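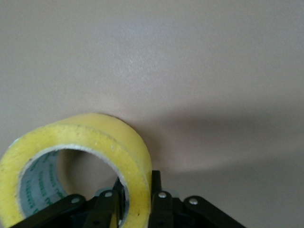

A gripper with one finger through the core of a roll of packing tape. Picking up supplies is among the chores in the Stemimus trial.

Packing bench robots pass on tape, struggle with bags

Feb 26, 2021

A robot arm can now pick up a roll of packing tape and put it where a worker wants it most of the time. It still can't be trusted with a plastic bag. Those are two of the findings in a report released Friday by Stemimus, a small automation firm that has been testing low-cost arms on everyday jobs from the home and the shop floor.

The firm ran its tests at a mail-order warehouse operated by Kourkoulas, which ships kitchen goods and garden supplies. The arms worked at a spare packing bench during normal hours. Staff at the next bench went on filling orders by hand.

Stemimus set the arms seven chores. Four came from the warehouse: handing over tape, sorting small boxes by size, placing labels in a tray and clearing scrap cardboard. The other three were household jobs, which were folding hand towels, putting cups on a shelf and bagging up light trash.

Tape rolls gave the best results. Each arm was given 200 tries at lifting a roll and setting it down in a marked spot, and the better of the two control programs failed on seven of them. Most of the failures came when a roll was close to used up and weighed very little, so that it slid away when a finger touched it.

A roll can be gripped in more than one way. The fingers can close on the outside, or one can go into the hole in the middle with the other outside, pinching the wound tape and the core between them. The report says the second way held better on full rolls, which are often too wide for a small gripper to get around. Clear tape was harder for the cameras than brown tape, and shiny spots on the outer layer sometimes threw off the program's guess at where the roll ended.

Putting the tape to use is another matter. None of the arms was asked to find the loose end, pull it free and seal a box. Stemimus tried that task before the trial and dropped it. The report gives it one paragraph and says the end of the tape "could not be found by the camera or felt by the fingers often enough to be worth timing."

Towels came out in the middle. The arms made an acceptable fold in 67 percent of tries, but they were slow, and a towel that started out in a heap had to be spread flat by a person first. Cups went well if they stood apart from each other. Bags were the worst of the seven chores, with the fingers often catching two layers of plastic when only one was wanted.

Speed was a problem across the board. The bench arm took about 331 seconds to set out the supplies for one packing station. Kourkoulas says a worker does the same job in under a minute, usually while doing something else.

The warehouse does not plan to buy the arms this year. In a written statement, the company said it would look at them again for the night shift, when supplies could be set out slowly with no one waiting for them. It said no jobs were changed or cut for the trial.

Stemimus used the same type of two-finger gripper for all seven chores. Vokeck, a rival firm, sells a suction tool for warehouse picking and has said in its sales material that fingers are the wrong choice for packing work. The report does not test suction. It does note that a suction cup needs a fairly flat, clean face to hold on to, and that much of what sits on a packing bench doesn't have one.

The report also lists the help the arms needed. Workers stepped in to pick up dropped items, move things back into reach and restart the control program after it stopped. That time was not counted in the chore results. Stemimus says it will be counted in the next round.

That round is set to begin in August at a laundry run by Lamitz. It will cover towels, pillowcases and the sorting of hangers, and the arms will be left running through full shifts. Tape handling stays on the list as a check, so that the results can be compared from one site to the other.

The full report is available from Stemimus on request.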